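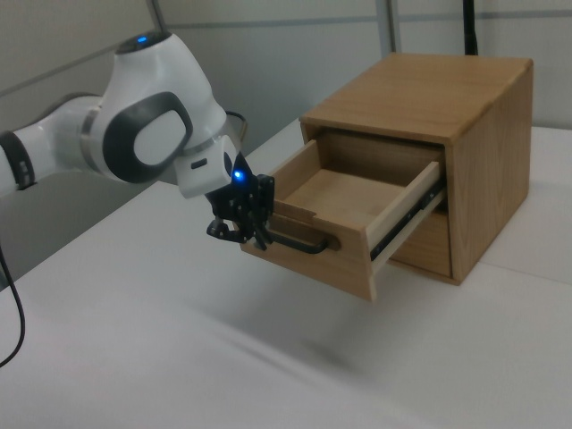 MEDIA RELEASE
Wed 19 February

Adcombe neighbours to get free home energy visits before winter

Households in Adcombe can book a free home energy visit from today, with 300 places on offer in the first round. Renters welcome. Owners too. No income test.

The visits are run by Valleo, the local energy advice service, with money from the Kinoshita community fund. Each one takes 60 minutes. An adviser goes through the house room by room, checks for draughts, looks at the hot water settings and the last couple of power bills, and leaves a written list of jobs. Cheapest first.

Valleo program manager Yolanda Ibarra said last year's trial reached 174 homes, mostly weatherboard places on the east side of town.

"People thought they needed a whole new heating system. Mostly it was gaps under doors and a fridge seal that had gone," Ms Ibarra said.

"We want to get to everyone who's asked before the cold mornings start. The phone's already going."

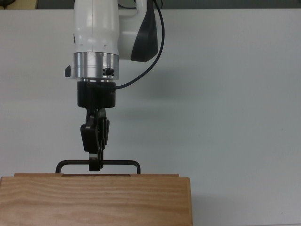

Every household also gets a starter pack: door seal, two LED globes, a fridge thermometer and a shower timer. Valleo has ordered 1,000 packs so there will be plenty left over for the library and the neighbourhood house, where they can be picked up from April with out a booking.

Matěj Skála took part in the trial with his family, who rent in Proltier Street.

"I was worried the landlord would have to be involved but the first six things on the list we could do ourselves," Mr Skála said. "Kids' room is the warmest in the house now, it used to be the worst."

Renters don't need permission for a visit. Anything that would need the owner's okay is marked on the list, and Valleo can supply a letter to send on to the agent.

Visits are weekdays plus Saturday mornings. Evening times may be added if theres demand. Interpreters on request, please ask when booking.

To book: ring Valleo or drop in to the Adcombe office, weekdays. Have a recent power bill handy.

Media contact: Yolanda Ibarra, Valleo. Available for interview this afternoon and all day tomorrow.

ENDS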